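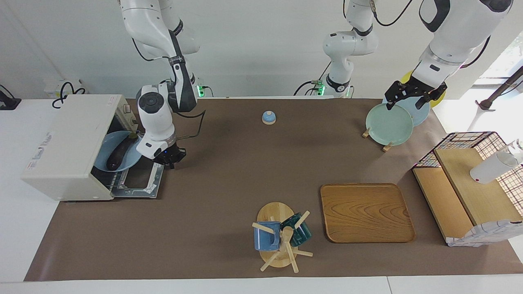 Two-arm kitchen task: plate contact at the oven opening stops the arm

Asked by Nikola Halilović, August 19, 2023
Tags: dual-arm, grasping, student-project, compliance

Our robotics class at Plerkham is doing a kitchen task for the final demo. Two arms, parallel grippers, one table. The subtask that fails is taking a plate out of a toaster oven. Plate handling at the dish rack is acceptable. The oven is not.

Setup: motion planning in Zekine, position control only, no wrist force sensor. Gripper force is set from joint current. Oven door is already down at the start of the subtask. Collision model is boxes for the oven body and a flat box for the open door. Planner margin is 6 mm everywhere.

Out of 33 trials on the oven subtask, most of the failures are the same. The fingers close on the rim, the arm starts to retract, the lower edge of the plate catches on something, current rises and the controller trips. In the rest the planner returns no path at all and I have to move the base pose of the approach by hand.

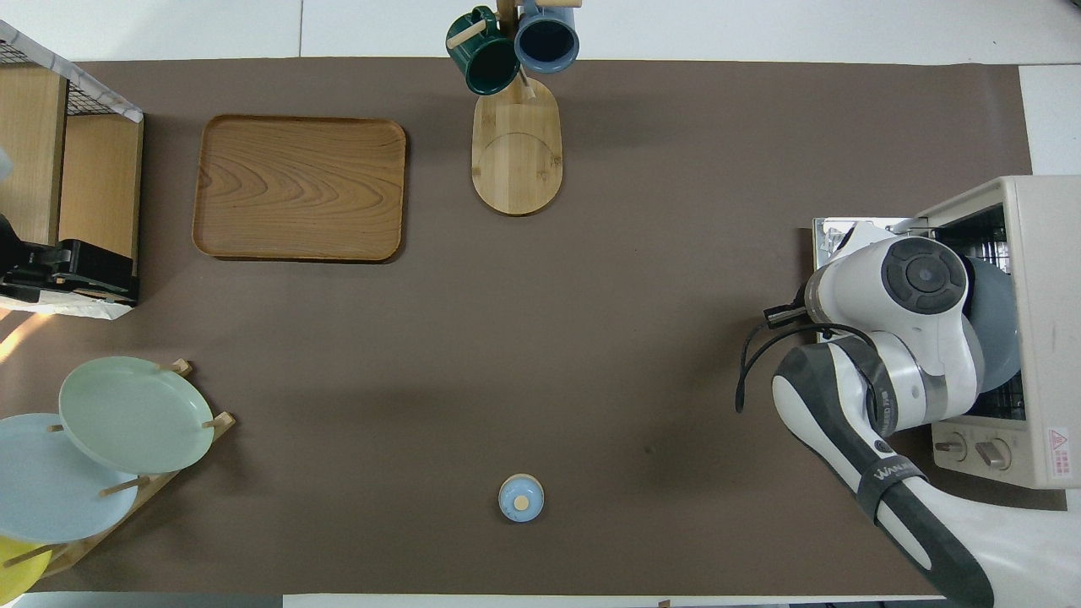
Gripper at the oven opening, door down.

Things I tried:
Lower retract speed. Trips later, same place.
Raising the current limit. The plate rotates in the fingers.
Margin down to zero. Paths are found but the wrist touches the door.

Is this a planning problem or do I need a force sensor? We have no budget for one before the demo.

Comments
Meenakshi Ramasamy: What is in the collision model for the rack?
Nikola Halilović: Nothing. Only the oven body and the door.

2 answers

Meenakshi Ramasamy (accepted)

Your rack is missing from the model, so the planner treats the inside of the oven as free space. A straight retract at grasp height drags the plate edge over the wires and it will catch on the front one sooner or later.

Do it in this order.

1. Add the rack as a thin box, top face at the height of the wires. Measure it with the rack pushed fully in.
2. Attach the plate to the gripper as a collision object after the grasp. In Zekine the attach call does not inherit the margin from the scene, you have to pass it again.
3. Split the retract. Lift first, straight up, as far as the oven ceiling allows. Then move out level. Do not let the planner blend the two segments.
4. Set margins per object. Keep 6 mm on the door and the oven body, use less between plate and rack. One global value is what makes your planner give up.
5. Raise the planner limit to 3,000 iterations. The default of 200 is too low for a narrow opening.

You can do this without a force sensor. If the plate still rotates in the fingers after that, grasp nearer to the middle of the rim and check the finger pads for wear.

Nikola Halilović: Rack was 4 mm higher than I assumed. Lift plus level retract works in simulation. Hardware tomorrow.
Meenakshi Ramasamy: Remeasure if anyone takes the rack out.

Sushil Grewal

we had something like this in May with a drawer. just take the rack out, or use a smaller plate

Nikola Halilović: Rack has to stay, it is in the task sheet.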